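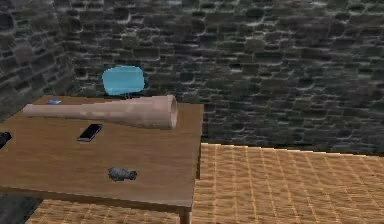
2019-09-17

Tronder patch 7 went live this morning and I have put four hours into it. Zistach rewrote the stamina system. Sprinting now drains 11 points per second, and the pool regenerates only while the weapon is holstered. On the Itden map this makes the bridge run impossible in one go, so you have to stop at the pump house.

Load times are down on my machine. The save limit went from 40 slots to 500, and old saves convert on first launch. Back up the folder first. One of mine came back with an empty inventory.

The Buschmann rifle still fires through thin doors. The patch notes list this as fixed. I tested it in the second warehouse with both ammo types and got the same result.

Co-op is planned for December. I will retest the rifle after the next hotfix.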